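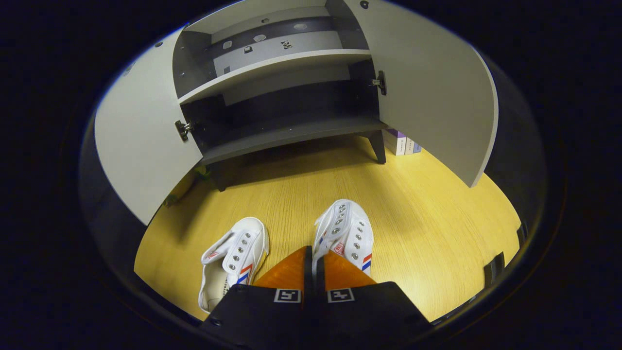 How do I move the middle shelf in a Tomar shoe cabinet?
Take everything off it, open both doors as far as they go, lift the front edge and slide the board out. Move the pegs to the new holes, same height on all sides, then set the board back in.

Ticket 159, Tomar shoe cabinet, two doors
Opened by: Latifa Fawzy
Status: open

First, I love this cabinet! It got the shoes out of our hallway in one afternoon. My trouble is the right door. It rubs at the bottom when I close it, and if I let go at 45 degrees it swings open again by itself.

Tried so far:
- Tightened the hinge screws on both doors. Rubbing is a bit better, swinging is the same.
- Opened the door to 90 and pushed up on the bottom corner. There's play in the lower hinge.
- Took the shoes out and closed it empty. Same rub.
- Put my Feiyue sneakers back on the middle shelf, toes to the left. They fit great sideways, so it isn't the shoes.
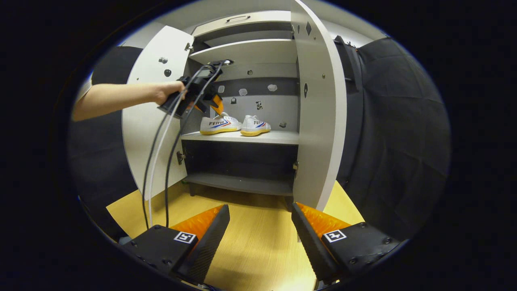

Reply from Grakport support, 2:15 pm
Thanks for such a clear list, Latifa! A door that drifts open usually means the cabinet leans forward a little. Put a level on the top, front to back, and add a felt pad under the front legs until it reads true. After that, loosen the lower hinge 2 turns, lift the door and tighten it again.

Latifa Fawzy, 6:40 pm
It leans! Getting pads tomorrow, will update.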